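厨房玩具怎么收才不会两天又乱掉？

豆豆妈在Mullville
2022-01-12

求支招！我家老二三岁，最近迷上过家家，玩具锅碗加上各种假蔬菜假水果，每天晚上客厅都像菜市场收摊。我买过一个300块的带抽屉收纳柜，结果她嫌抽屉难拉，全倒在地上玩。家里地方不大，预算最好80以内，有没有孩子自己也能收的办法？

阿橘不吃橘子
我家走过一样的弯路，哈哈。带盖子的、带抽屉的统统不要，小孩没那个耐心。我后来换成两个敞口的浅筐，一个放锅碗杯子，一个放吃的，筐外面贴张图，她看图就知道往哪儿扔。筐一定要浅！深的那种她找底下的东西，最后还是整个翻过来倒。另外别一次全拿出来，我十月份收走了一半放柜顶，隔几个礼拜换一批，她还以为是新买的呢。

路过的老周
扔掉一半就好了。

Lalow小姨
楼上说扔的，你去跟三岁的讲讲看……我补充一个，收之前先全摊在桌上，和孩子一起分。杯子归杯子，吃的归吃的，坏的顺手挑出来。我们在白桌子上分，颜色一下就看清楚了，滤盆这种大件还能拿来装小件，省一个筐。分的时候让她当老板，你当送货的，她收得比你还起劲。

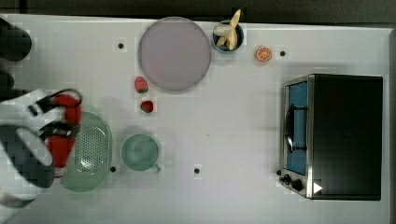
白桌面上分玩具，红杯子和绿色滤盆

筐我是在Clarside买的，两个加起来没到80，洗起来也方便，你可以去看看。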